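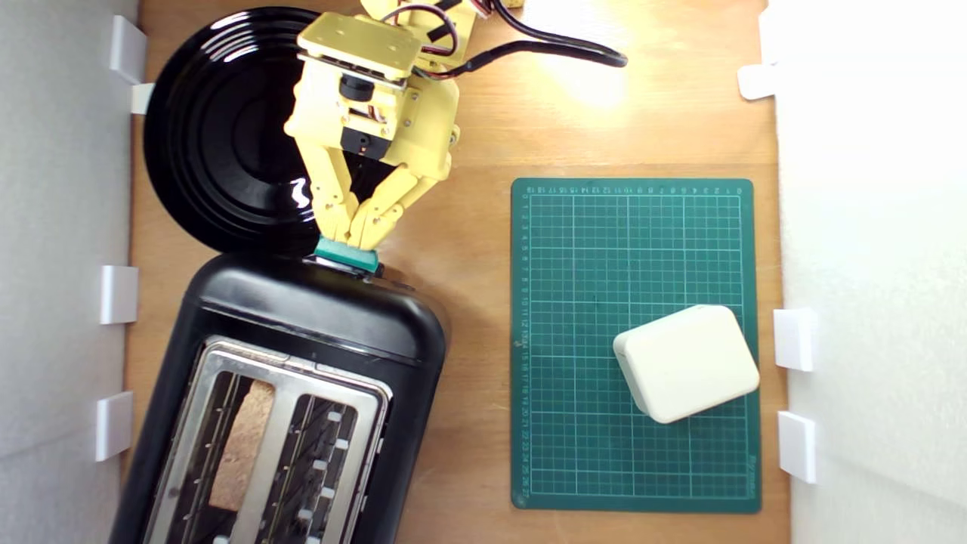

October, a little before six in the morning

I have been reading toast advice again, which I should not do before I have eaten. The Liltell newsletter came with a long piece about "rethinking the breakfast zone." A breakfast zone, as far as I can tell, is a table with a toaster on it. I have had one of those in every place I ever lived and never once felt it needed rethinking.

Still, I read the whole thing. They want the toaster out in the open, a mat next to it, one good plate, one closed box for small stuff, and everything else put away. They claim people who set things up this way save 70 hours a year. I tried to work out how and gave up. I don't think I spend 70 hours a year on breakfast in the first place, and I include the time I stand there waiting.

So the table. Black toaster, black plate with the rings, the green cutting mat, the cream box. It does look better than it did in the summer, I will give them that much. Whether it works better is a separate question and I have my doubts.

The plate first. I like the rings and I like how shiny it is, but a shiny black plate and bread crumbs are not friends. Every crumb shows. I bought it at the Konstantinidis closeout in Lunville, where the sign said 2,000 pieces must go, and when I went past again a month later the same sign was up with the same number on it. Either they hadn't sold one or they never counted. I paid full price for all I know.

Then the mat. It is a craft mat, green with a white grid and rulers along the edges, and I know perfectly well it was made for paper. Newsletter people say any mat will do. I don't believe that and I won't cut bread on it. I have cut too many other things on it over the years, with too many different blades, and I would rather not eat whatever is down in those lines. It stays because it is flat and because I can line things up on it, if I were a person who lined things up. The box ended up crooked on the grid and I left it crooked.

Toast is the real sore spot. The Punduvov booklet, which I kept from the last toaster and have been trying to apply to this one, says that with a single slice you should always use the left slot. No reason given. I have used the left slot for years now on the strength of one sentence in a booklet for a different machine. Left slot again this morning, one slice, right slot empty. I could look down and see the dark insides and think about how I was paying to heat them. Does it turn off the empty side? I doubt it. I have put my hand over it (well above it, I'm not a fool) and it felt the same as the other.

I did mean to run a proper test. Same loaf, same setting, left one day and right the next, and write down the color. I got as far as the first day. The bread from the new bakery is lighter and has more holes in it than what I used to get, so anything I learned would only be about that loaf anyway. They call it "rustic." It is a tan sandwich bread and it costs more.

I looked up what people say about toasters in general, mostly to see if anybody else has the left slot rule. One page had 3,844 reviews for a single model. I read maybe two screens of them. Half the people said it burned everything and half said it never browned at all, and I suspect the whole lot of them had the dial in the wrong place. Not a word about left or right.

One more thing from the newsletter before I throw it out. It says to wipe the table down with a barely damp cloth every night, "for the wood's sake." Fine. The wood is light enough that a ring from a cup shows up, so I probably would have done that without being told. But then it goes on to recommend their own wood oil, and there we have the reason for the whole article. I used to have a rule that I stop reading when the product turns up. It turned up at the bottom this time, so they got me.

I said I would try the setup until the end of the month and I will. I expect to be right back where I was, with the mail on the mat and the plate in the cupboard. Last time I changed things around it held for nine days. The light on this side of the room is good in the morning, though, and I do use the table more with less on it.

Need bread, need butter. Call about the electric bill – over 515 kilowatt hours, and I'd like somebody to explain that to me.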